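How to tag and sort a drawer full of keys

I love this job! When we took on the old Harkon building I inherited a biscuit tin of loose keys, and sorting them turned into one of my favourite afternoons of the year. All you need is a clear table, a pack of tags, some split rings and a pen that won't smudge.

Start by tipping everything out and trying each key in its lock before you write a thing. Anything that fits nothing goes in a separate pot.

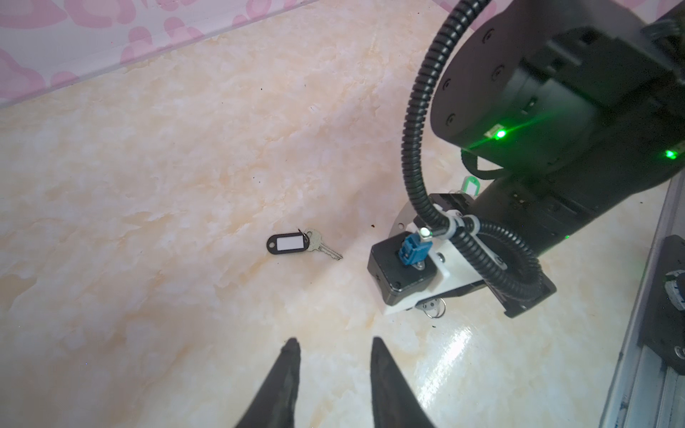

Tags are where you can please yourself. I like the sort with a paper insert, because you can change the label when a room changes its use. A black oval one with a white insert shows up beautifully on a pale table, and a thin split ring is plenty for a single key. Write the room first, then the number – "Ashby store, 11" is far quicker to read than a code.

Next, gather the sets that travel together. Open each ring with a blunt butter knife (your nails will thank you!) and feed the tag on before the keys.

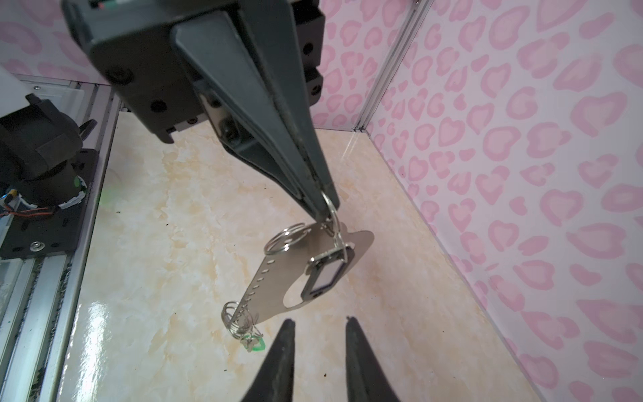 Prondstead, May

A few of you have asked about bigger holders. A flat steel plate with a row of small holes along one edge is a joy, as you can hang split rings from it and still add a little green fob at the tip. Keep the heaviest bunch lowest, and give the whole thing a shake before you hang it up.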